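Our afternoon at the Prellaro open lab, and the stop that didn't stop

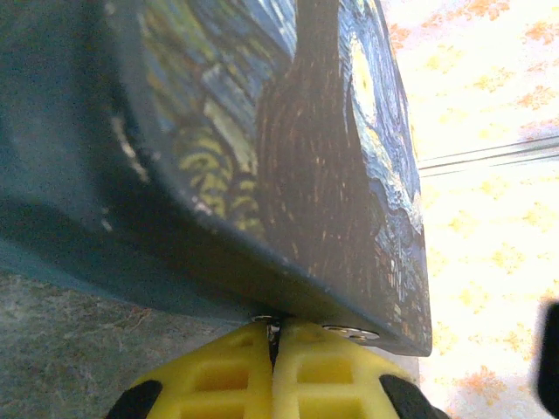
Useo Makers Club | Trips & Visits

The Starry Night print was the star of the handling demo (sorry, had to). Two yellow fingers, all open lattice, with that big brown cypress and the crescent moon perched on top of them. I could have watched all day!

Trinity Alcantara was running the station and let us crowd in pretty close, behind a strip of tape on the floor. Then, a few runs in, the arm kept going after it should have paused. It wasn't fast, but it swung out past its usual spot and the print went over the far side with a smack. Trinity hit the red button and... nothing for a second or so. The arm drifted a bit more and quit. Rafferty had his phone out over the tape at that point and I've never seen him move so quick.

Nobody got hurt. She shut the whole station down and told us straight out what she thought: the button was wired through the Tadico controller, so when the controller hung, the button hung with it. It's supposed to cut the motor power on its own. They had a fault 218 in the log, which Barrett Yazzie wrote on his hand for some reason.

They kept it off the rest of the visit, good call, and we got two extra turns at the Cattaneo laser cutter instead. Hollis Ruiz-Ortega is going to check the stop on our own little arm before the next build night. Please don't power it up until he's done. Next trip is in April, sign-up sheet's by the door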